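Laying the table, one chopstick at a time

An open day at Skotden, where household chores are being turned into lessons for machines

Sep 21, 2024

The sign outside Skotden gives nothing away. It is a small board screwed to a gatepost, and I walked past it twice before a man with a bicycle pointed me back up the lane. Inside the gate is a long low building that used to store seed, and for one afternoon the people who work there had opened it to anyone who cared to come.

Plenty did. There were families, a party from a technical college, several retired engineers and a couple who had thought it was a garden centre and decided to stay. Tea was served from a hatch. We were given a printed sheet with a map on it and told to go where we liked.

Skotden collects demonstrations of ordinary housework. People do a chore by hand, using a pair of grippers in place of their fingers, and the movements are recorded so that a robot arm fitted with the same kind of gripper can be trained to do the chore later. The company that builds the arms is called Ridia. Skotden has no arms of its own making. It supplies the recordings, and it sends people out to kitchens, bedrooms and offices to make them.

I had expected to spend the afternoon looking at robots. There was one, in the end room, and I will come to it. Most of the space was given over to screens and tables, and the staff were keen that we should look at those first.

The longest queue was for the cutlery. On a large screen near the door they were running recordings from a home kitchen, where the job was to sort out chopsticks and spoons on a round table. It sounds like nothing. I stood and watched for a good deal longer than I had meant to.

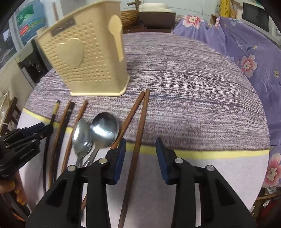 Sorting chopsticks and spoons with a pair of hand-held grippers.

The woman looking after the screen had done a lot of this work herself. She explained that chopsticks are among the least popular things on the list. They are thin, they roll, and when two of them lie side by side the gripper is inclined to take both. A spoon has a bowl that stands up a little from the table and gives you something to aim at. A chopstick lying flat on a cloth gives you very little. You have to come down square to it, with the pads low, and close slowly.

"If you rush, it shoots off," she said. "Then you're on your hands and knees under the table, and you've wasted the take."

A visitor asked why they did not simply use a bare tabletop and a matching set. She said that they had, at the beginning. The early recordings were made in this building on a plain white bench, with everything evenly spaced. The arms trained on them did very well on a plain white bench. Put the same arm in front of somebody's patterned tablecloth and it hesitated, or went for a stripe in the print. Now the recordings are made in real homes and the cloth stays on. So do the jars, the microwave and whatever else happens to live in the room.

She was firm on this point. Those who go out to make recordings are asked not to tidy first. They may move anything that is dangerous and anything private. Otherwise the room is to be left as the household has it, and the odd mixture of sticks that collects in most kitchen drawers is considered a good thing.

Beyond the screens was a row of tables where the public could have a go. The grippers are black, with two jointed fingers that open and close together and a ribbed blue pad on the inside of each. Each weighs 600 grams, according to the card on the table, which does not sound much until you have held one out in front of you for a while. You hold it from underneath and work the fingers with your own.

I was given a tray with cutlery scattered across it and an upright pot, and asked to put one in the other. My first spoon went in well. My second I picked up by the very end of the handle, so that it swung round and knocked against the rim. The chopsticks I would rather not discuss. A girl of perhaps nine, at the next table, cleared her tray while I was still on my third attempt, and asked if she could have mine.

What surprised me was how much I missed my sense of touch. With fingers you know at once whether you have hold of a thing. With the gripper you have to look, and your own hand is often in the way. You start to lean and tilt your head. After a few minutes you learn to open the jaws wider than seems necessary and to come in from the side where you can see the tip.
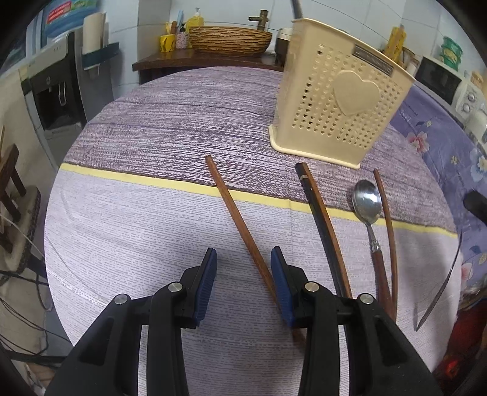 Using two grippers at once is harder again. The natural thing is to let one hand do the work while the other hangs about, and new starters are given exercises to break the habit. One hand steadies the pot while the other fills it. One hand passes a stick across to the other. The member of staff running the tables said that most people take a week or so to stop thinking about it, and that left-handers seem to get there sooner.

A recording session lasts 45 minutes, and then there is a break whether the person wants one or not. This rule came in after the first winter, when several of the team complained of sore wrists. In a busy month Skotden sends in 400 hours of usable recordings. The word "usable" matters, as a fair amount is thrown away. A take may be lost to a dropped spoon, a telephone call, or a cat on the table. I asked whether a dropped spoon might not be worth keeping, given that robots presumably drop spoons too. I was told that this is argued over most weeks. For the present, a drop that is picked up neatly stays in, and a drop that ends on the floor does not.

The checking is done in a side room by people with headphones on, who watch each take through and mark where one action ends and the next begins. The software they use is called Trunix. It looked to me much like any film editing program, with a strip along the bottom cut into coloured blocks. One of the checkers let me try marking a short take. I was asked to click at the moment the chopstick was "held". I clicked when the jaws closed. She thought it should be when the stick left the cloth. She and the man beside her then disagreed about it quite seriously, and I slipped away to the end room.

The robot was behind a low rope. It was a pair of Ridia arms on a steel stand with a kitchen table in front of it, and it gave a demonstration every half hour. The one I saw began with a speech about safety. Then a basket was put down, a handful of spoons and chopsticks was dropped beside it by a child from the audience, and the arms set to work.

They were slow. Anyone who has seen films of factory robots would have been struck by how slow they were. The left arm went down to a spoon, stopped just above it, shifted a little and took it by the middle of the handle. It went into the basket. There was some clapping. The next was a chopstick, and the gripper closed on air. It went back up, came down again slightly to one side, and got it. That drew far more applause than the spoon had.

All but 2 of the pieces were in the basket when the time ran out. The pair left behind were chopsticks lying tight against each other, and the arm had gone to them several times and nudged them along the table without getting between them. The demonstrator said that this was a known weakness and that a fresh batch of recordings was being made with it in mind. I thought of the woman at the first screen and her aching dislike of chopsticks.

There were questions afterwards. Somebody wanted to know the price, and was told that the arms were not for sale to households. Somebody else asked who would want a robot to put spoons away. The reply was that Ridia's first customers are likely to be care homes and canteens. A trial is planned for November in the kitchen of a residential home at Lacson, where the arms will sort clean cutlery after lunch with a member of staff standing by. If that goes well they will be allowed to try the cups.

On the way out I passed the practice tables again. The crowd had thinned, and the retired engineers had taken over two of them and were timing each other. The couple who had come for the garden centre were sharing a third. He had the left gripper and she had the right, and they were trying to get a single chopstick into the pot between them.

Skotden holds its next open afternoon in the spring. Entry is free, and there is parking in the field behind the building.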